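Entretenir une table en bois massif

Une table en bois massif demande peu de travail si l'on s'en occupe régulièrement. Les conseils qui suivent valent pour le chêne, le hêtre, le frêne et la plupart des bois clairs, que la table serve aux repas, au bricolage ou à la couture.

Connaître la finition

Avant tout produit, il faut savoir si le bois est huilé, ciré, verni ou brut. Déposez une goutte d'eau sous le plateau, à un endroit caché, et attendez cinq minutes. Si la goutte reste bombée et ne laisse rien, le bois est verni. Si elle laisse une marque blanchâtre, il est probablement ciré. Si elle s'étale lentement et fonce un peu la surface, il s'agit d'un bois huilé qui a besoin d'être nourri. Sur un bois brut, elle est bue tout de suite.

Nettoyage courant

Un chiffon microfibre humide, bien essoré, suffit après les repas. Essuyez dans le sens du fil puis séchez avec un torchon. Une fois par semaine, ajoutez une cuillère à café de savon noir dans un litre d'eau tiède. Évitez le vinaigre pur, l'eau de Javel et les éponges à face verte. Les lingettes multi-usages laissent un film qui colle et retient la poussière.

Taches fréquentes

Gras : couvrir de terre de Sommières, laisser agir une nuit, brosser. Recommencer si la tache est ancienne.
Rond blanc laissé par un verre : sur un bois ciré, frotter doucement avec un bouchon de liège, puis remettre un peu de cire.
Encre : alcool ménager sur un coton-tige, sans déborder. Sur un vernis, faire d'abord un essai dessous.
Bougie : durcir la cire avec un glaçon dans un sachet, puis la soulever avec une carte en plastique.
Colle blanche : ramollir avec un linge tiède pendant quelques minutes et retirer à la spatule en bois.

Protéger le plateau pendant les travaux

Pour découper, coller ou peindre, on recouvre le plateau. Le papier en grand format convient bien aux travaux secs, et un modèle quadrillé aide à garder les alignements. Fixez-le avec du ruban de masquage collé sous le bord de la table, jamais sur la face visible. Retirez le ruban le jour même. Pour la peinture, ajoutez une toile cirée sous le papier. Pour le cutter, il faut un vrai tapis de coupe : le papier n'arrête pas une lame.
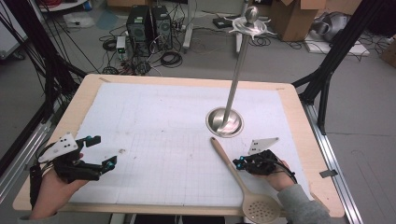 Peut-on laisser une protection en place toute l'année ?

Mieux vaut la retirer régulièrement. Le bois change de teinte à la lumière et la partie couverte restera plus claire que le reste. L'humidité peut aussi rester prisonnière sous une toile cirée. Enlevez la protection une journée par semaine et passez un chiffon sec.

Huiler

J'huile ma table de cuisine en octobre, avant de remettre le chauffage. Il faut un plateau propre et bien sec. Poncez légèrement au grain 240, dans le sens du fil, et dépoussiérez. Étalez l'huile en couche fine avec un chiffon de coton, laissez pénétrer vingt minutes et essuyez tout l'excédent. Un reste d'huile en surface devient poisseux. J'utilise l'huile dure Cilora, dont un bidon de 1000 ml me fait plusieurs années. Comptez 60 ml par couche pour une table de six personnes. Deux couches suffisent, à 24 heures d'intervalle.

Attention aux chiffons imbibés d'huile : ils peuvent s'enflammer seuls. Faites-les tremper dans l'eau, puis sécher à plat dehors avant de les jeter.

Rayures et petits chocs

Un creux sans fibre cassée remonte souvent à la vapeur, sur bois brut ou huilé. Posez un linge humide plié en quatre et appliquez la pointe du fer chaud pendant quelques secondes. Laissez sécher avant de poncer. Pour une rayure fine, un bâton de cire de la bonne teinte fait l'affaire. Mon amie Tyyne Kauppinen met un peu d'huile sur une laine d'acier 0000, et j'ai adopté sa méthode sur le hêtre. À éviter sur le chêne, que les fibres d'acier peuvent noircir.

Les bords

Le chant s'abîme plus vite que le dessus, à cause des ceintures et des dossiers de chaise. Passez-y une couche d'huile de plus. Vérifiez aussi les vis du piètement une fois par an et resserrez à la main, sans visseuse.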